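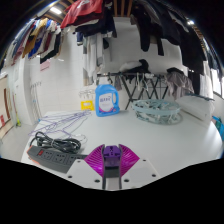
Tusska: a screening tool for hand-held gripper recordings

Project report, Robot Software module
Arif Navaratnam and Elsa Boström
Supervisor: Iwona Adamczyk

1. What the project was for

The manipulation group trains its pick-and-place policy on recordings made with a hand-held gripper. Before a recording can be used, a person has to watch it, mark where each grasp starts and ends, and throw out the parts where the camera position could not be tracked. Folke Grønli did this by hand last year and asked for a tool that would do the first pass. We wrote Tusska during the autumn term. It reads a recording, proposes cut points, and shows them in a small viewer where they can be accepted or moved.

We worked on 122 recordings from two flats, one in Clorton and one in Skjelbred. The work covers reading and screening only. Training the policy was outside the project.

2. How it works

Tusska runs as a chain of small programs which pass files to each other. We chose this over one large program so that either of us could rerun a single step without waiting for the rest.

Step one is lens correction. The camera has a fisheye lens, and straight table edges come out curved. We use a calibration file made once per camera. The dark border is masked out here so that later steps never search it for features.

Step two is tracking. We took the group's existing visual tracker and wrote a wrapper that saves the pose, the number of matched features, and a flag for lost tracking. Any gap longer than 6 frames is marked as a break in the recording.

Step three finds the finger opening. The fingers always stay low in the view, so we search two fixed regions and fit a line to the inner edge of each finger. The distance between the lines gives the opening.

Step four proposes the cuts. A grasp candidate is a place where the gripper slows down and the opening gets smaller within a short window. The thresholds are kept in a settings file and can be changed in the viewer.

3. Finger detection in crowded rooms

Our first version of step three found the fingers by colour. It worked well on a bare desk in the lab and we did not question it until we ran the flat recordings.
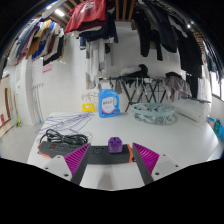 Colour alone turned out to be a poor cue once other things shared it. The threshold was set from the fingers, and anything of a similar hue inside the search region was added to the same blob. A purple adapter plugged into a power strip, right in the gap between purple fingers, is close to the worst case: the two blobs joined through it and the opening came out as zero, as if the gripper had shut. The grasp was then marked too early. Thin purple strands further back on the table did no harm, being outside the search regions.

We replaced the threshold with a template for each finger. The ribs make a regular pattern that plain objects do not have, and the matcher picks this up well. Colour is still used, but only to rank matches that are nearly equal. The change slowed step three down, and on the lab machine a long recording now needs 7 minutes. Arif thinks most of that is the image loading – we have not measured it.

4. Tracking

Hanging clothes were the second problem. Shirts on a rail give plenty of features, but they can move if someone brushes past, and the tracker then follows the cloth. Elsa added a check that compares features on the near half of the view with those on the far half. If the two disagree on the motion, the frame is flagged. The check misses slow swaying.

Plain white table tops give the tracker very little. What it holds on to is the clutter, so clearing the table before recording makes things worse.

5. Results

We compared Tusska's cuts with Folke's hand-made ones on 35 recordings that we had kept aside. Most of the proposed starts were close enough that he left them alone. The ends were less good. When the operator sets something down and keeps the fingers near it, the opening changes slowly and our window is too short.

Ottar Lundgren tried the viewer without instructions. He could move a cut but did not find how to delete one, so there is now a button for it as well as the key.

6. Remaining work

The window length should depend on gripper speed. The calibration file ought to be checked against the camera when a recording is loaded; we twice used the wrong one and got no warning. Recordings from the Grurnville kitchen arrived in October, too late to include, and have only been through step one.

The code and settings are in the group's repository under tusska, with a readme covering installation.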